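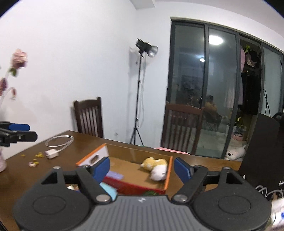 Vista desde la pinza de mano: la caja de juguetes abierta sobre la mesa.

Lernum Caja – notas para quien descargue los datos

¡Bienvenidos, y gracias por pasar por aquí! Este conjunto reúne 52 demostraciones de ordenar objetos de casa, hechas a mano con pinzas de dedos azules y pensadas para entrenar políticas de manipulación. Hay peluches, cosas rígidas y algún cable suelto (los cables nos dieron bastante guerra, ya lo veréis).

Grabamos en abril, en un comedor normal y corriente, con sus sillas y sus puertas de cristal – los reflejos se quedan tal cual, no hemos retocado nada.

Cada episodio trae vídeo, trayectoria de la pinza y apertura de los dedos. Las carpetas 3 y 8 tienen el reloj algo desfasado; Mahtab Nazari está preparando la corrección y la subiremos en la versión 2.

Si encontráis una etiqueta rara, escribid sin apuro a Siamak Vahidi, que lleva las anotaciones y contesta casi siempre el mismo día.

Pendiente: traducir los nombres de las tareas al inglés.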